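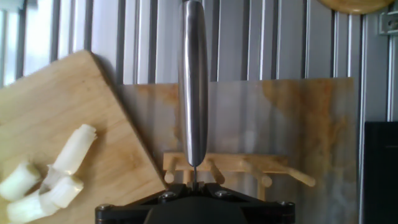
# Chopping board

A chopping board (also cutting board) is a flat, hard-wearing surface on which food is cut. Most are made of wood, bamboo, plastic or rubber. Glass and stone boards are also sold, but they blunt knives quickly and are more often used for serving.

## Materials

Wooden boards are usually beech, maple, oak or walnut. In an edge-grain board, strips of timber are glued side by side with the grain running along the surface. In an end-grain board, short blocks stand upright and the knife passes between the fibres, so marks show less. End-grain boards are heavier and cost more.
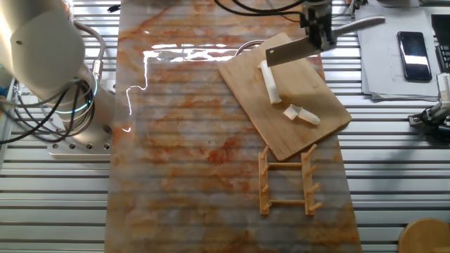
Plastic boards came into wide use in the second half of the twentieth century. They are light and most can go in a dishwasher, though deep cuts in the surface are hard to clean. Commercial kitchens often use coloured boards to keep raw meat, fish and vegetables apart.

## Making in Plelmont

The village of Plelmont had a small trade in beech boards, supplied from the woods above Prestov. The joiner Adelino Guerreiro set up the first workshop there and at its busiest employed 16 people, turning out roughly 3000 boards a year. His successor, Ignacio Esteban, moved the business to end-grain blocks for butchers. A board fair is still held in the village each August.

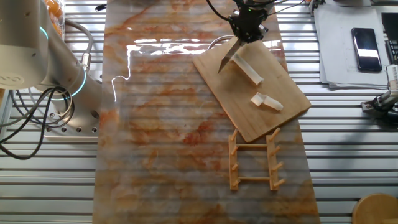
Esteban's blocks were dried for four months before gluing — longer than was usual — and carried a burnt mark on one edge.

## Care

Wooden boards are washed by hand and stood on edge to dry. Soaking can split the joints. Mineral oil is rubbed in from time to time, and a worn surface can be sanded flat and oiled again.

## See also

- Butcher's block
- Kitchen knife
- Worktop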